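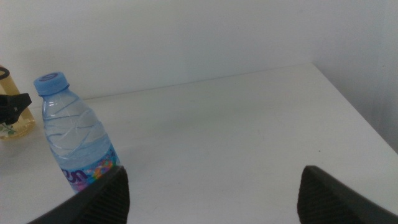
White top, matte finish, shown against a white wall.

Markitz Work Table, Matte White

The Markitz is a plain work table for small shops, craft rooms, packing areas and anywhere else you need a clear, light-colored surface. It comes in one color and two lengths. The top is the same on both.

The finish is matte all the way across, so overhead lights don't bounce back at you while you sort, measure or write labels. Dark parts are easy to find on it. So is dirt, and you will wipe this table more often than you would a gray or brown one.

Sizes and weight limit

Short: 40 inches long
Long: 81 inches long
Weight limit, either length: 275 pounds, spread evenly
Assembly: two people, long size; one person, short size
Hex key included

The limit is for a load that sits still. Don't stand on the table, and don't drag it while it's loaded. If you plan to bolt a vise to the top, order the long size with the center leg and mount the vise directly over a leg.

Cleaning and care

Use a damp cloth and dish soap. For pencil and rubber marks, a melamine sponge works, but go lightly. Hard scrubbing in one spot will leave it shinier than the rest, and that can't be undone. Keep acetone and paint stripper away from the edges, where the finish is thinnest.

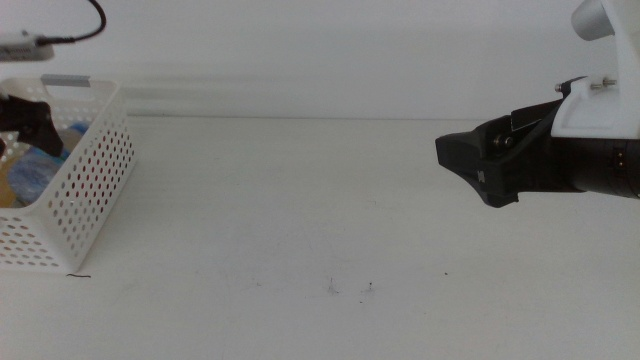

Table surface with perforated basket at left. Basket not included.

Small specks and hairs show up clearly on white. Dwight Gosselin, who answers our parts line, suggests a dry brush first and the damp cloth second, so grit doesn't get rubbed into the finish.

Placement

Leave a finger's width between the table and the wall if the wall is painted. The back edge is square and will mark fresh paint. In a corner, assemble the table first and slide it in empty. The feet adjust for uneven floors and should be set with the table already where it's going to stay.

If you run cords or hoses over the top, bring them off 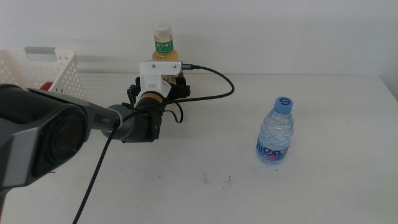

at the front or the side and leave enough slack that nothing pulls when you move your work. We don't cut cord holes at the factory. You can drill your own with a sharp bit, working from the top down, and seal the raw edge with clear varnish.

Parts and returns

Spare feet, bolts and the center leg are kept in stock at our Patgate warehouse. Orders placed before 10 a.m. leave the same day. The warehouse closes for inventory in August, and parts ordered then ship when it reopens.

Unassembled tables can be returned in the original carton. For a top damaged in shipping, keep the packaging and write to Lakshmi Varghese in customer service with your order number.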